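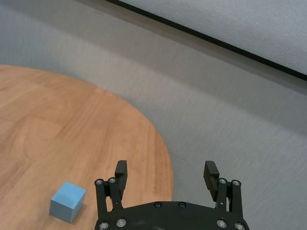 Round table, bench room, wood-grain top.

August 22, 2022
2 min read

Print inspection, Breltov comedy feature, reel 2 of the Szabó deposit. Samer on the rewinds, me on notes.

Edge shrinkage within limits on the whole reel. Splice at the end of the restaurant sequence has opened on one side – recemented, not taped. Perforation damage at 532 feet, 21 frames, sound side only. Repaired with the usual perf strip. It will run, but not on the old projector.

Dialogue after the splice does not match the continuity script. The lead's line about the hat is missing and the laugh comes in early. Wissam thinks a projectionist's cut. I think it left the lab that way. Check against the Grelamton print, which was last on the bench in May.

Color faded toward magenta, worst in the close-ups. Scan at 50 percent lamp first, then compare.
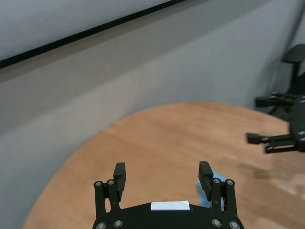

Wooden tabletop between open gripper fingers.

To do: ask Nour for the Semisberg censor cards. Relabel can 2. Leader is too short for the scanner, add more before threading.

3 comments

Wissam Matar: Still say projectionist. Look at the frame line on either side of the join.

Nour Sfeir: Cards requested. They are filed under the release title.

Fares Chamoun: The Grelamton print has the hat line. Picture is softer, though.

Shares: 2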